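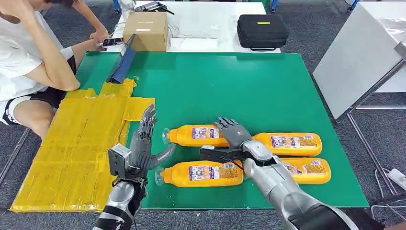 Can a robot do my laundry yet, or am I dreaming?

Home | Topics | Ask | Members | Help
Print this page | E-mail to a friend

Soledad Benítez
Posted July 12, 2023

Hello all, first post so be gentle! I help run the service wash at a small launderette in Brostgate, and my wrists have had enough. Most of it is boring stuff. Lifting the detergent down, pouring, putting the bottle back, loading, unloading, then folding until I could cry. My nephew keeps sending me clips of robots with proper fingers and says I'll have one by Christmas. I've told him I'll believe it when it pairs a sock.

So what can they do at the moment? I'm not after a butler. If something could just sort out the detergent bottles at the end of the day — pick up the ones lying on their sides and stand them back in a row — I'd be thrilled. We go through the big orange ones, a bit slippery and heavy when they're full. Would two hands manage that better than one of those pincer things? And is anybody selling one to normal people?

We've got a budget of 700 pounds, and yes, I know, stop laughing.

Reply | Share

hudstead_kev

No. Buy a shelf with a lip on it and lay the bottles flat, that's what we do.

Reply | Share

Marrowfat

I spent 4 years on the packing benches at Durrani and we had arms on two of the lines, so I can tell you a bit, though I'm no engineer and somebody will be along to correct me.

Bottles are a funny one. You'd think they'd be easy because they don't flop about like a towel does. But a Tide bottle is fat and rounded, and if it's on its side it wants to roll when you nudge it. Then the liquid shifts about inside and the weight goes with it.
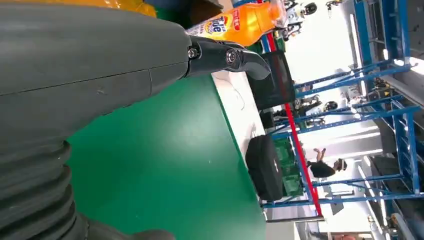
With only two fingers you've got to come at it from the right side and get the tips round something narrow, so the neck or the handle if there is one. Ours dropped plenty when we first had them. A hand with proper fingers gives you more ways to hold on, but there's also more to go wrong, and the ones I've seen were slow. You'd have the whole lot put away and the kettle on before it had made its mind up!

Where they were good was the same thing in the same place, all shift. Same bottle, same spot on the bench, off it goes. Move the crate over a bit and it was lost, or ours was anyway. Your back room sounds like ours at home, stuff everywhere and never twice in the same corner, and that's the bit they find hard. Folding is harder again. I've watched one do a T-shirt quite nicely and then make a right mess of the next.

For your money I'd forget robots for now and get a dosing pump. You plug the tube into a big drum and it squirts the right amount into each machine, so you're not lifting bottles at all. Voltgate do a basic one, and I think it runs two machines. Ask whether fitting's included — it wasn't on ours and we got stung.

The folding I can't help with, sorry. My sister swears by a sloped table for her wrists.

Reply | Share

Soledad Benítez

Thank you Marrowfat, I hadn't even thought of a pump! Will ring them in September when the new lease is signed. Kev, the shelf has got a lip, they still end up on the floor.

Reply | Share

Back to Topics | Print this page | E-mail to a friend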